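Start | Projekte | Berichte | Förderung | Kontakt

Zwischenstand Ausbau Halle Vadel, Stand März

Kurz vorab: wir liegen im Plan, bis auf zwei Punkte, siehe unten. Ausführlicher Bericht folgt mit der Abrechnung.

Erledigt
Malerarbeiten unten und oben fertig. Elektrik abgenommen, Protokoll von Gruvirier liegt vor. Einbauregale von Bartoš geliefert und gestellt - eine Woche später als zugesagt, war aber zu verschmerzen. Ausgegeben bisher für Regale und Kleinmaterial: 1.217 Euro, Belege liegen bei Atel in der Buchhaltung. Bewilligt waren in dieser Position 2.000 Euro, der Rest bleibt für die Beschläge und die Beschriftung.

Offen
Fußleisten fehlen noch auf etwa 50 Metern. Angebot ist angefragt, Antwort steht aus. Ausserdem zwei Regalböden mit falschem Maß, reklamiert, Bartoš tauscht kostenfrei. Solange wird der untere Teil nicht eingeräumt. Akustik oben auf der Galerie noch nicht gemessen - bitte in den nächsten Berichtszeitraum schieben.
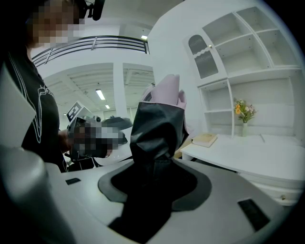

Halle Vadel, weißer Einbauschrank mit Riffelglas in der Tür, hinten das Geländer der Galerie.

Nächste Schritte
Fußleisten beauftragen, Böden tauschen, dann Einräumen und Inventarliste. Ziel ist Ende April. Die zweite Rate bräuchten wir möglichst vorher, sonst muss Atel wieder vorstrecken. Mittelabruf schicke ich seperat, Formular ist schon ausgefüllt, es fehlt nur die Unterschrift.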